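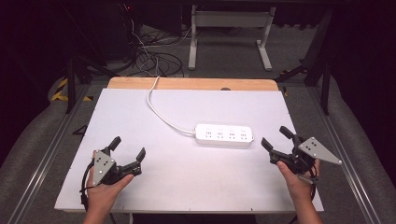 5.2 Cord and outlet chores

The tasks in the previous section all involve rigid objects whose pose does not change unless they are touched. Power strips break this assumption in a simple way. The body is rigid, but it is tethered, and the cord stores enough bend to turn or drag the body after release. In homes and in small workshops the same object comes up again and again: it must be pulled out from under a desk, turned so that the outlets face up, set square to an edge, and have its cord laid where it will not catch. A person does this without looking closely. We wanted to know whether a policy trained only on hand-held demonstrations could do it at all.

Demonstrations were recorded with a pair of hand-held grippers, one in each hand, over a light-colored board (Figure 4). The strip has four sockets in a row along the top face and a white cord leaving from one end. Strip, cord and work surface are all white. We kept this combination on purpose. In pilot trials with a dark strip the learned policy found the body edge easily, and most of what we measured was arm control. With white on white, the cord is separated from the surface mainly by shading and a faint shadow, and perception errors appear at rates closer to those that Obura reported to us from the Sikora assembly line.

Three demonstrators took part (Biwott, Mfinanga and Mosoti). Each was told to finish with the strip parallel to the near edge and the cord free of crossings, and was given no instruction on which hand should lead. Strategies differed. Biwott pinned the body with the left gripper and swept the cord with the right. Mosoti tended to lift the body clear of the surface, wait for the cord to settle, and set it down again. The second strategy is slower but leaves less residual bend, and it turned out to be the easier one to imitate. 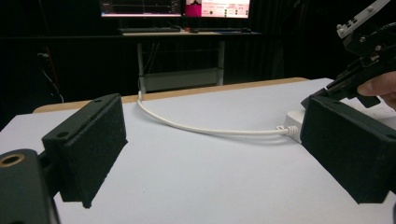
Contact is made through soft-faced finger pads. Hard pads slipped on the glossy housing during early trials and were dropped before collection began. The softer face holds the housing well but has a cost at the cord, where it hides small changes in tension from the hand. Demonstrators compensated by watching the arc of the cord further back along the table – a cue that the gripper-mounted view contains only when the gripper is held low.

The trained policy (Wenard, same architecture and schedule as in Section 4) was run on the two-arm cell for 24 trials per condition. Starting poses of the strip were drawn from a fixed list, and the cord was dropped by hand. With the cord already clear of the body, the policy reached the goal pose in 19 trials. With the cord lying across the strip it succeeded in six. The baseline from Zudeo, which plans on a segmented mask, did not complete any trial of the second kind, largely through losing the cord wherever it ran along a bright part of the surface.

Failures in the harder condition were of two types. In the first, the policy closed on the body while the cord was still beneath a finger, then dragged both. In the second, it placed the strip correctly and retreated, and the cord pulled the body out of line after the arms had left. The second type would pass unnoticed if success were scored at release. We therefore score every trial after a fixed delay, and we suggest that other groups reporting on tethered objects do the same.
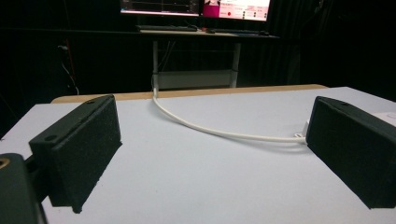
Insertion and removal of plugs were scored separately. Removal is close to solved for straight plugs, given one gripper to brace the housing. Insertion is not. The finger pads occlude the plug during the last part of the approach, and the wrist view then carries little that the policy can use. Khúc has suggested a short search motion on contact, which we have tried only by hand.

Taken as a whole, the results place this chore below folding and wiping in our ranking of readiness (Section 6). A machine could square up a power strip on a clear bench today with supervision. Under a real desk, among other cords, we would not expect the present policy to finish the job.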